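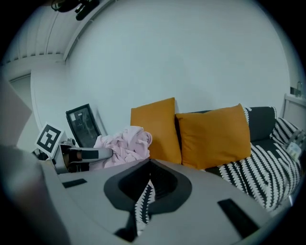 Open Rooms at Troreck, or how I spent a Saturday looking at blankets

I go to a lot of open days. Some people collect stamps, which at least stay put. So when the flyer for the Troreck building came through the door, promising "real rooms, arranged for real life," I wrote it on the kitchen calendar in pen, and on Saturday, June 18, 2022, I took the number 30 bus out to Gestent to see how real life was getting on.

Gestent is a small town with a big parking lot. The Troreck building stands at the far end of it, and used to be a carpet warehouse, a fact you can still work out from the ghost of the word CARPETS over the loading door. It has since been divided up into rooms. Kragh, the firm that did the dividing, furnishes small apartments for people who are moving in a hurry and would rather not think about curtain rods. The rooms are where they try things out, and twice a year (June and September) they let the public wander through and have opinions.

Admission was free. Parking was eight dollars, so I had reason to feel clever about the bus until the ride home.

Getting in

There was a line. It moved at the speed of people putting on paper shoe covers, which in this case were one size and that size was enormous. I shuffled through the whole of the ground floor like a man in two shower caps. A family ahead of me gave up on theirs by the second doorway and were not arrested.

You get a folded map at the desk. It shows 13 rooms, and the numbers on the map agree with the numbers on the doors up to room six. After that you're on your own. I had hoped to do them in order and ended up doing them in the order I found them, with the kitchens last and one of the bathrooms twice.

The first few rooms are what you'd expect. There was a hallway with hooks, and then a longer hallway with more hooks. A home office had a desk so narrow that the keyboard and the coffee would have to take turns. I liked the laundry nook more than I expected to, mostly for the shelf over the machine, which was at a height a person could reach. I own a house where the equivalent shelf was put up by somebody on stilts.

Then you come round a corner into the sitting rooms, and that's where I lost most of my afternoon.

The pink cloth room

I never learned what it was officially called. On my map it's a blank square with a coffee ring on it (my coffee ring, from the Zeken stall, of which more later). White wall, gray marble-patterned floor, two mustard-orange cushions, a black-and-white striped knitted throw with a fringe along the bottom, and a soft pink cloth that seemed to belong to a different household altogether.

I've been to enough of these things to know how a sitting room usually looks on an open day. The throw is folded in thirds and laid over one arm. The cushions have been karate chopped along the top so they grow ears. There's a bowl of lemons. Everybody stands at the doorway and says "oh, that's nice," and then goes home to a couch with a dog on it.

Kragh had gone the other way. The throw was spread right across the seat and up over the right arm, the way a throw goes when it's covering something you spilled. The cushions overlapped. The pink cloth was in a heap. No ears, no lemons. I stood there for a good while and felt something close to being understood.

There was a card on a stand outside the door with a paragraph about the thinking. I copied down the one line I liked, which was "A room should survive its first evening." The rest was about flow.
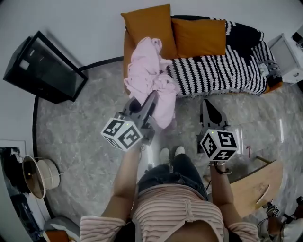
What the other visitors made of it

It divided people. The couple next to me wanted the pink cloth gone. They wanted it gone so badly that they discussed it in whispers for the entire time I was there, first as a color problem and then as a moral one. She thought pink and mustard could get along if there were a third color to referee. He thought a cloth lying over the corner of a seat and hanging down toward the floor was a cloth that hadn't been put away. I think they may have been talking about somebody's bath towel at home.

A woman with a stroller liked all of it and took down the price of the throw. It was 74 dollars, and she said the number out loud a second time to see if it would improve. Her toddler made a run at the fringe and was recalled.

My own complaint was with the side table, or the lack of one. There's a white bedside cabinet with a drawer standing to the right of the seat, doing the job of a side table, and I know it's meant to be thrifty and flexible. I've lived with exactly that arrangement. The drawer is where the remote goes, and then the batteries, and then the menus, and then in a year you can't open it. A bedside cabinet belongs beside a bed. I wrote this on my comment slip, in capitals, and put it in the box, and I expect they're still talking about it.

I did like that nobody had hung anything over the seat. Every catalog in the country says the big blank wall needs three prints in a row, evenly spaced, preferably of ferns. At Troreck it was plain and white, and the black frame leaned at the bottom of it, tipped back slightly, as though its owner had meant to find a nail. I've got one of those. It's been finding its nail since we moved in.

Upstairs, quickly

The upper floor has the bedrooms and I'll be brief. The beds are good. One of them folds into the wall, and there was a notice asking the public not to fold it. The public had to be asked by a member of staff as well. The children's room had a ladder to a bunk that I was too tall to see into and too proud to climb. The wardrobe in the last bedroom had sliding doors that ran beautifully in one direction.

I'd skip the "reading landing," a chair at the top of the stairs facing the people coming up them. I tried it. You can't read, you can only receive.

By then my shoe covers had worn through at the heel and I was leaving a small trail of blue fluff, so I came down again for coffee.

Coffee, and the storage talk

Zeken runs the stall in the loading bay and does a decent coffee and a cinnamon roll that could hold a door open. Seating is on carpet rolls left over from the old business, and they're the most comfortable thing in the building. I told the man at the counter so and he said everyone does.

At three there was a talk in the loading bay called "Soft Goods in Small Rooms." I had planned to sleep through it on a carpet roll. It was good, though, and I'll pass on what I remember. The speaker was from Kragh's warehouse side, where they keep up to 2000 blankets, throws, cushion covers and towels at any one time, and she had the look of a person who has folded most of them. Her view was that people own too many soft things for the storage they have and buy furniture to fix it, when they could just pick two things and leave them out. Leave them out where you use them. If it lives on the couch then the couch is where it lives, and you can stop carrying it to a closet every night like a sleeping child.

She also said to buy by feel and only afterward by color, and passed around a bag of swatches so we could practice. Half of mine felt like a car seat. 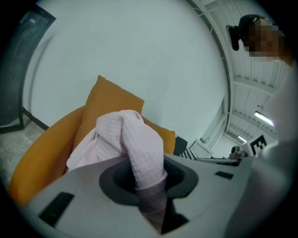
I've never been any good at folding, and I say this as someone who has watched the videos. Fitted sheets I ball up. Throws I fold once and then lose track of which edge I'm holding. So after the talk I went back to the sitting room for a second look with the swatches fresh in my mind, and it did change what I saw. The pink cloth has a waffle texture, a fine little grid you can follow along every crease, and bunched up in a twist in front of the mustard cushion it has more going for it than it would flat in a square. A smooth cloth left like that would look like a laundry accident. The waffle weave (is it a weave? the swatch bag said "waffle" and I didn't like to ask) has enough body to stand up in folds and look as if it meant to. I have since bought one. Mine is green, and it's on the arm of the couch, in a heap, on purpose.

The cushions I'm less sure about. I like the color very much, and propped up on one corner they have a jaunty look, but I suspect that in my house they'd spend their lives on the floor. There were spare ones in a crate by the exit, in the same mustard and in a brown they were calling "bark." The crate was still full when I left. Draw your own conclusions about bark.

The exit goes through the shop, naturally. I bought a packet of felt pads for chair legs, which I needed, and a door hook, which I didn't. The couple from earlier were at the register with a cloth. It was pink. I said nothing and they looked at their shoes.

If you go

The next open day is in September and the flyer says the ground floor will be rearranged by then. Get there before lunch, as the line for the shoe covers doubles afterward. Bring your own pencil for the comment slips, the one on the string at the desk has been sharpened down to a rumor. Ignore the map after room six. The restroom is behind the kitchens, through a door that looks like part of the display, and please be careful about this, since there's another door beside it that really is part of the display.

The last bus back from Gestent leaves from the far side of the parking lot, well before the timetable on the shelter says it does. The fare for the taxi was a good deal more than eight dollars.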